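From: Lotte Verbruggen
To: deformables list
Subject: Re: bags, again (and a result I like a lot)

Nicanor Fuentealba wrote:
> We trained on 247 demonstrations of bag opening and the policy still
> closes on thin air half the time. Depth is useless on the film, as
> everybody here knows. Is anyone getting anywhere with plain RGB from
> the wrist? And did you keep the failed grasps in, or throw them out?
> Thijs says throw them out, I'm not so sure.

Hi Nicanor, hi all,

Yes, plain RGB, and we kept the failures! I've been wanting to write this up for the list since Wednesday, so thanks for the push.

Short version: we stopped asking the policy for a grasp point. It now predicts a short stretch of finger motion plus one extra number, which is how sure it is that there's film between the fingertips. When that number stays low after closing, it opens, shifts a little and tries again. With 1,000 demonstrations the retry version opened 80 bags out of 100. The same network without the extra number got well under that, and most of its misses were the thing you describe, closing on nothing and then carrying on happily as if it had the bag.

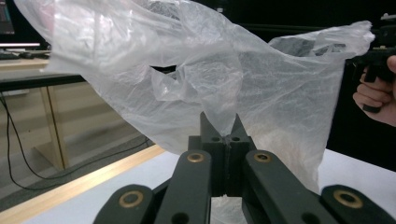

Labeling the extra number was the part I dreaded. Lieven Desmet and I sat down with the wrist views and marked only the moments around each closing, and it went much faster than I'd feared. What you want is a view where the contact itself can be judged, like the small pinch of plastic between the angled tips there, with the rest of the bag hanging over them. Big folds elsewhere tell you very little, and a network will happily latch onto them if you let it. We crop hard around the jaws for the confidence head and give the full view to the motion head - that one change helped more than any tuning I did in February.

On throwing out failures: sorry Thijs, but I'm with Nicanor. The missed closings are where the low scores come from. We do drop the ones where the bag slid off the table, as there's nothing useful to copy after that.

Two things still bug me. Very crinkly bags fool it into false positives, and pulling with two hands goes wrong when both sides retry at once. Eduardo Falcão has an idea about letting only one side move at a time, which we'll try next. I can send the labeling script to anyone who wants it, but it's ugly and the comments are half in Dutch.

Nicanor, how long is your action chunk? If it's long, try cutting it in half before you collect anything more.

Lotte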